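Landidard donor tracker: a season with the paid version

Our riding association in Haltbridge used to keep its donation records in a shared spreadsheet. It worked until two people had it open on the same night and we lost a column of postal codes. In March we moved to Landidard, a web program for small political campaigns that logs contributions, prints receipts and warns you when a donor is close to the legal limit.

Setup took an evening. The import tool read 529 of our 530 old entries without a complaint. The odd one out had a comma in the surname field, and I retyped it by hand. You can set your own contribution limit, and you should check it every year, as the program doesn't update it for you.

The limit warning is the best part. It adds up gifts made under the same name and address, including cheques and cash taken at the door, and puts a yellow bar across the donor's page. It won't catch a couple who give from one joint account, so we still go through those ourselves.

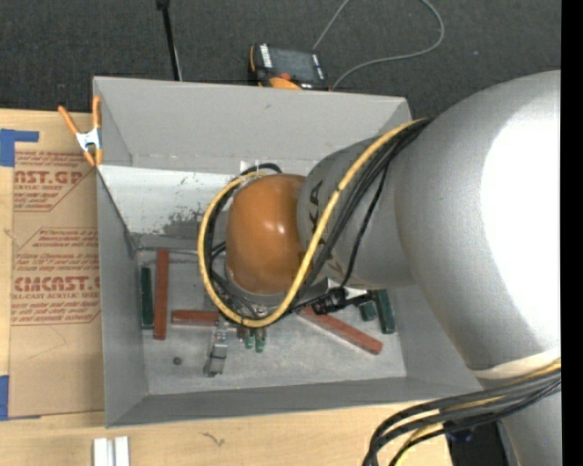
Robot arm over a grey bin.

Receipts are fine. They come out as one file per donor or as a batch, and the batch is slow. Ours had 586 pages and took most of a lunch hour. The layout can't be changed much - you get a logo, a colour and one line of text at the bottom.

Reports are weaker. I wanted a list of everyone who gave more than $100 for the inauguration dinner, sorted by town, and there's no way to filter by event and amount together. Joana Paiva, who handles our filings, exports the lot and does it in a spreadsheet, so we haven't quite escaped the old way.

We also tried Fistine, which has better reports but charges for each user. With five people entering cheques, that added up quickly. Landidard charges one flat fee per campaign.

Support answers by email only, usually by the next morning. The phone app shows donor pages but won't let you edit them.

Four out of five for a local campaign. A larger one will want to try the reports before paying.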